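Why is our share house so cold? A winter heating project
Unit project report, Building Science elective

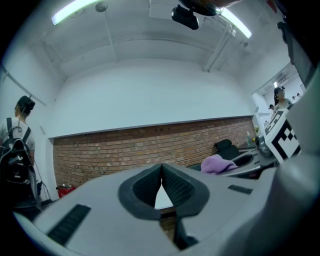 How I got into this

I live in a share house in Sindham with two other students, and last winter we spent a ridiculous amount of money on heating and were still wearing beanies at breakfast. So when the unit outline said we could pick any "everyday comfort problem", I knew straight away what mine would be. I wanted to find out where the warmth was going and whether renters can do anything about it without upsetting the landlord (or spending more than a pizza night).

What I did

I picked two rooms, the lounge and my bedroom. The lounge is on the south side and gets basically no sun. My bedroom faces north and is the envy of the house. I put a cheap thermometer in each one, on a shelf away from the heater, and wrote down the readings at 7 am and again at 9 pm. I did this for most of August. I missed a few mornings because I slept in, and I've left those as gaps in the table and haven't guessed.

For the first half I changed nothing. Then I put foam tape around the lounge door and window, laid a door snake (an old pair of stockings stuffed with rice - very glamorous) and hung a second-hand curtain that goes all the way to the floor. My bedroom stayed as it was so I had something to compare with.

I also did the incense stick test, where you hold the stick near a gap and watch which way the smoke goes. It's really fun and I recommend it to everyone. The worst leak was under the lounge door, and the second worst was an old wall vent behind the couch that I didn't even know we had!

What I found

The lounge was some 2 degrees warmer in the mornings after the changes, compared with where I'd have expected it to be going by the bedroom. That doesn't sound like much but you really feel it when you're sitting still with a laptop. Evenings were harder to read, as the heater was on and people kept coming in and out. My housemates also started leaving the lounge door shut once it had the snake on it, so part of the improvement might just be better habits.

I left the wall vent alone. We have a gas heater, and the readings I did for the unit were very clear that you don't block fixed ventilation in a room with one.

Problems

My two thermometers didn't agree. I sat them side by side overnight and one read a bit higher, so I took the difference off all its readings. The weather also warmed up towards the end of the month, and that's why I've leaned on the comparison with the bedroom so heavily. With more time I'd swap the rooms over and run it again.

What I'd do next

I'd like to try bubble wrap on the lounge window - it looks daggy but a friend in Tumow swears by it. I'd also measure humidity, as we had mould behind the bookcase by the end of winter and I suspect the tighter room didn't help. For now the tape is staying up and the rice snake has been patched once already.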